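Chapter 6
Does the Towel Card Work?

Most hotel guests have met the card by the basin. It asks them to hang up a towel if they are willing to use it again, and it usually mentions rivers, forests or the planet. Hotels like the card because it costs almost nothing to print. Whether it changes what guests do is a harder matter, and the evidence is thinner than the trade press suggests.

Take the trial at Plarnedcombe, a seaside hotel with 138 rooms. The owners, Diekmann, reported that 283 guests had reused a towel in September and called the scheme a success. They gave no figure for the month before the cards went up. Some of those guests would have reused a towel anyway, as they do at home. Others stayed a single night and had no choice to make. A number with nothing beside it tells us very little.

The larger study at Drolstead is better, though it has troubles of its own. Timo Fuchs followed 2,944 stays and compared two wordings of the card. His records came from cleaning staff, who were told to change any towel left on the floor and to leave any that was hung or folded. 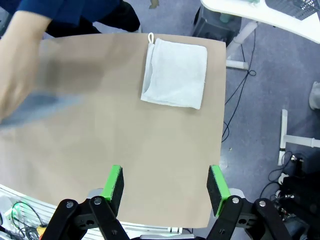
Staff under pressure of time do not always follow such rules, and a guest who hangs up a towel may still want a clean one. Fuchs admits both points, then treats every unchanged towel as a decision by the guest. We should be slower to do so.

This chapter looks at how habits are measured when the people concerned are never asked. Section 6.1 begins with the missing comparison at Plarnedcombe.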